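Tuesday, March 24, 2020

Second week with the Clerside tabletop sorting kit, and I finally have enough to start a proper review page in here. Quick reminder for anyone picking this up cold: it's the Clerside starter bundle, so the arm, the overhead sensor bar, the little control box and the "Household" software pack. We have it on a 40-day trial and then we either pay or box it up. The Grutton unit we looked at before is still my yardstick, so expect me to keep whining about that one too.

Setup first. Unboxing to first move took me most of a morning, and a good chunk of that was the clamp. The clamp is bad! It wants a table edge with nothing under it, and our bench has a lip, so I ended up shimming it with scrap from the offcuts bin. Solid now, but I'd like a word with whoever drew it. Calibration, on the other hand, was lovely. You put the card down, press the button, go get coffee. Grutton made me do that by hand with a ruler.

Software: the teach mode is the thing they're selling and I think it earns it. You name an item, show it from a few sides, and pick a drop zone. The manual asks for 20 views per item. I got sloppy on a couple and gave them fewer, and those are the same ones it keeps asking me to confirm, so fair enough, that one's on me. The zones are drawn with a mouse and they snap to each other whether you want it or not (I don't). Couldn't find a way to turn snapping off. Wrote to support, got a polite reply from Egilsson, who handle the help desk for them, saying it's on the list.

Things that bug me so far: the fan in the control box, the cable that's a foot too short, and the fact that the log file starts over every time you restart. I lost Friday's log that way. Copy it off before you power down, please, everybody.

Today is the mixed goods layout. Boxes and bottles around colored towels, which are meant to be the drop zones. I wanted flat and soft next to stiff and shiny, plus clear plastic, since the brochure makes a big deal of clear plastic. Cookie boxes in two sizes, toothpaste standing up on the yellow towel, bottles on their sides at the back. I'm a little worried about glare on the tabletop and may try it again with the lights down.

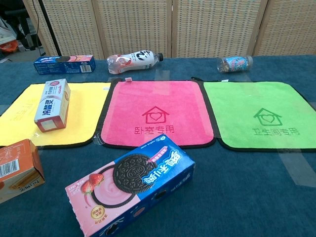

Can the kit learn new items without a subscription?

Teaching is included in the base price and stores up to 300 items on the control box, and the subscription only adds syncing between sites.

That settles the money side for us, as we've got one bench and no plans for another. Stalgate sell the same bundle with a longer cable, by the way, and I've asked them for a quote.

Still to do: run the layout at 22 picks per batch, swap the pink and green towels and see if the zones follow, save the log (!!), find a quieter spot for the control box.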